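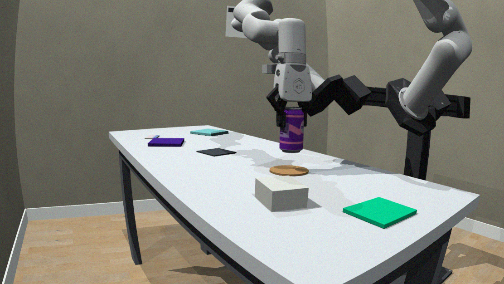
Slide 1. Purple can, white table.

OK, leave that one up while people find seats. Say hi, check the mic reaches the back row, ask if anyone's still waiting on coffee.

Title is "Fizz, Tax and Deposits: how a small town got its empties back." I'm going to talk for 30 minutes, and if I'm still going after that somebody please wave at me.

Start with the shoebox story. When I was a kid we saved bottle caps in a shoebox and took the bottles themselves back to the corner store, and that was my whole candy budget! Pause here, people always want to tell you their own version. Let one or two of them do it.

Then Vammont. I moved there thinking it was a tidy place, and mostly it is, but the creek behind the ball field was full of cans every spring. The town had curbside pickup. It had bins at the park (the green ones with the lids that stick). Cans still ended up in the creek.

Next slide, the map. Point out the creek, the school, the Trusgate shopping plaza. The plaza is where we put the return counter, and we argued over that spot for most of a year. I wanted it at the school. I was wrong, kids don't have cars and parents don't want to haul sticky bags to pickup time.

Next slide, the money. Go slow on this one, I rushed it in October and lost half the room. You pay a nickel extra at the register. You bring the can back, you get the nickel. If you don't, the nickel stays in the fund, and the fund pays for the counter. Somebody will ask what happens if everyone returns everything. Good question, then the fund runs short, and the town has to chip in. Say so plainly.

First Saturday we took in 2089 cans and ran out of bags before lunch. I drove over to Haque for more and they only had the clear kind, so we used the clear kind, and we've used them ever since (you can see if somebody's thrown a diaper in there. It has happened.)

Next slide, stores. We had 22 signed up at the start. The small ones worried about space and smell, and fair enough. Rinsing helps. A lid helps more. Jotus was the first grocery to say yes, and they put the sign right by the registers, and after that the phone calls got a lot easier.

Skip the chart with the gray bars if it's past the halfway mark.

Things I'd do differently: print the signs bigger, open one evening a week, and get a cart with real wheels. The one we bought holds roughly 120 pounds and pulls left the whole way across the lot.

Questions. Repeat each one into the mic! Handouts are on the chair by the door, take two if your neighbor runs a store.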